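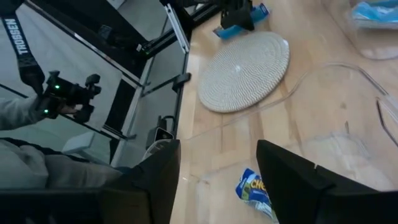
What did the grant pay for this spring? Mostly foam, glue and bus fare, plus the hire of the Lougher hall for the final build weekend.

Projects > Costume Workshop > Progress Reports
Overview Reports Gallery Contact

Progress report: the Tavville costume workshop, second stage

We're having a great time with this one! When we last wrote, we had a stack of cardboard, a borrowed sewing machine and a lot of sketches of a walking lighthouse. The lighthouse now walks. It takes 2 people to wear it (one for the legs, one up top working the lamp) and it can get through a standard double door if the person on top ducks at the right moment.

The dragon is further behind. Its neck is made from 100 egg boxes, painted and threaded on cord, and it kept folding in the middle until Sota Sasaki tried running a length of garden hose through it. Now it swings from side to side in a lovely slow way that we didn't plan at all. The wings still need hinges, and the tail is waiting on more green felt.

Our open evening in Lestbridge was busier than we'd hoped, and plenty of grown adults tried on the teapot. We've had 4 new people join the Monday sessions as a result, including a retired upholsterer who has already redone the seams on the snail.

Spending is on track. We have used some 2,000 of the award so far, with the biggest single cost being the foam sheets from Vultitari. The price of those went up between orders, so we cut the second octopus and are putting its arms on the jellyfish (it looks better for it, if you ask me).

Still to do before the July parade:
- dragon wings and tail
- a cooling fan for the lighthouse
- straps on the teapot, which slips
- a full rehearsal outdoors, wind permitting

We would like to move the small sum left under printing over to paint. Could you let us know if that's all right? You're very welcome at any Monday session, from 6:30 p.m., and the snail is free if you want a go.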